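Workshop notes: refinishing the long tables

The tabletops in the Wadden shared workshop are being refinished one at a time through May. Two are finished and back on their frames. The remaining tops will follow in the order posted by the door, and members who have a regular slot at a table should check that list before bringing in work.

The old finish was a film varnish applied when the tables were bought. It had worn through at the front edges and turned gray where mugs and glue bottles were set down. Patching a film finish leaves a visible ring at every repair, so Định Lò proposed going back to bare wood and using a hardwax oil, which can be renewed in spots. Celeste Espinoza ran test boards with two oils over the winter. The matte one was chosen. The satin version resisted water slightly better but threw glare under the ceiling lights, and several people who do fine layout work objected to it.

The procedure is as follows. The top is unscrewed and laid flat on padded trestles. Old varnish is removed with a card scraper, working with the grain. Sanding starts at 80 grit and goes to 120 and then 150, with the dust vacuumed off between grits. We stop at 150. On the test boards, finer sanding closed the surface enough that the oil sat on top and stayed tacky in patches. The first coat goes on thin with a white pad and the excess is wiped off after 7 minutes. The second coat goes on the next day, thinner than the first. Oily rags go in the lidded metal can with water in it, never in the trash.

Each top then stands uncovered for 72 hours before anything is placed on it, and full hardness takes longer. For the first two weeks, please observe the following:

No wet cups, bottles or damp cloths left standing.
No tape of any kind on the surface, including low-tack.
No cutting without a mat.
Clean with a dry cloth only.

After that, a wrung-out cloth and plain water are enough for daily cleaning. The spray cleaner under the sink strips oil and has been relabeled for the metal benches. Marks that do not wipe off should be reported to Hậu Trình, who keeps the leftover oil and pads. A small scratch takes a few minutes to sand and touch up if it is caught early — left for a season, it collects dirt and the repair has to go deeper.

Some members have asked whether the pale color will last. Wood darkens with light exposure, and an object left in one place for months will leave a lighter patch beneath it. Move lamps, trays and cutting mats from time to time. Ye-rin So has also asked that the window blinds on the south side be lowered when the room is closed.
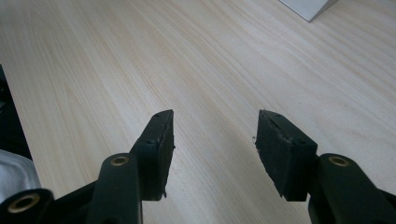

Replacement felt pads for the chairs are in the second drawer of the supply cabinet. The screw-on type fits all of the current chairs. Adhesive pads slide off within a few weeks and leave residue on the floor, so please do not bring more of them in.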